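Keeping a Worry Hour

Several readers wrote in after the September issue to ask how a person is supposed to stop worrying at night. The short answer is that most of us can't stop on command. What many people can do is move the worrying to another part of the day. This item is on how to set that up, and on what I have noticed in 30 weeks of doing it myself.

The idea is simple. You choose a time and a place, and you do your worrying there. When a worry shows up at some other time, you write down a few words and tell yourself you will get to it at the appointed time. Then you go back to what you were doing. When the time comes, you sit down with the list and give it your full attention.

I call it a worry hour, but it doesn't need to be an hour. Mine is usually 20 minutes. It starts at 4:30 in the afternoon, after work and before I think about dinner. I would not put it any later than 7:00. The point is to be finished well before bed, with time for something ordinary in between.
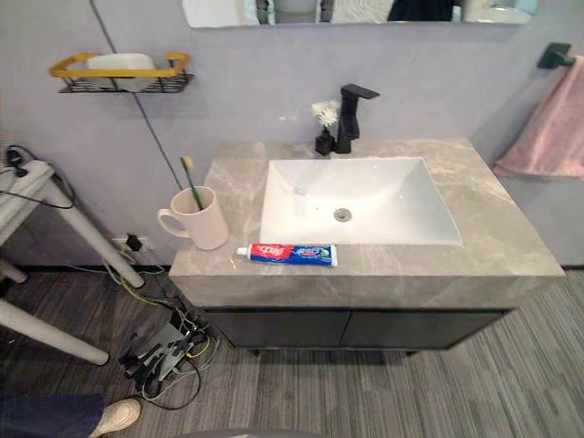 The notebook matters more than I expected. I started with scraps of paper, and I lost them, and then I worried about what had been on them. Now I use one small notebook that fits in a coat pocket. I write the worry as briefly as I can: "car noise," "what I said on the phone," "money in spring." I don't write an explanation. If I start explaining, I have started the worry hour early.

People at the Trillstead reading group tried this with me last winter. Some of them kept their lists on a phone. That works if you can open the phone, type four words and put it away again. I can't do that reliably, so I stay with paper.

What to do when you sit down

Go through the list from the top. For each entry, ask whether it is still bothering you. You may find that a good part of the list has already gone quiet. Cross those out. Don't scold yourself for having written them down. They felt real at 10 in the morning, and that is all the reason you needed.

For the ones that remain, ask if there is anything you can do. If there is, write down the first step and when you will take it. Keep the step small. "Call the garage before lunch" is a step. "Sort out the car" is another worry.

Then there are the ones you can't do anything about. These are the hard ones, and I don't want to pretend that a notebook takes care of them. What I do is write a few full sentences on what exactly I am afraid of. A vague fear tends to get larger when I leave it vague. When I write it out, I often see that I am afraid of one part of it and have been carrying the whole thing around. Sometimes I see that I am sad, and that I had been calling it worry.

When the time is up, close the notebook and stand up. Leave the room if you can. I walk to the mailbox and back even when the mail has already come.

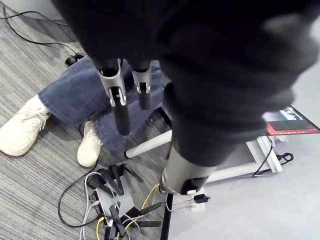
I would also suggest not holding your worry hour in bed or in your favorite chair. Use a spot you don't otherwise care for. I sit at the far end of the kitchen table, on the side with its back to the window. After a month or so, my mind seemed to connect that seat with the task, and other seats got easier to rest in.

It helps to tell the people you live with. You don't have to share the list. Just say you will be busy until 5:00. In our house this has had a side benefit, in that other people's complaints now get held until I am up from the table, and some of them have been forgotten by then.

Common trouble

The first week usually goes badly. You write a worry down, and it comes back two minutes later. Put a check mark next to it and go on. One evening I had eleven check marks next to a single line about a medical bill. By the third week I rarely needed more than two.

Some people sit down at the set time and find they have nothing to worry about. Stay there for five minutes anyway. If nothing comes, you are done for the day. Try not to go looking for something.

Others find that the list makes them feel worse, and that the feeling lasts through the evening. If that is still the case after two weeks, stop. This is one tool and it does not suit everyone. If worry is keeping you from sleeping, eating or working, please talk with a doctor or a counselor. A notebook is not a replacement for that.

Nighttime is the last piece. Keep the notebook outside the bedroom, but leave a single index card and a pencil by the bed. If you wake at 3:00 with something on your mind, write it on the card in the dark and copy it over the next day. I can't always read what I wrote. I have not yet missed any of the ones I couldn't read.

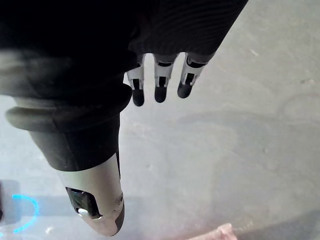 If you want to try it

Pick your time today and keep it for two weeks before changing anything. A blank two-week sheet is available at the front desk of the Orgate reading room, in the rack to the left of the door. We printed 150 and there are plenty left. Any notebook will do just as well.

Next month's item will be on saying no to invitations without making up an excuse. If you have had trouble with that, send a few lines by the usual address and I will try to work them in.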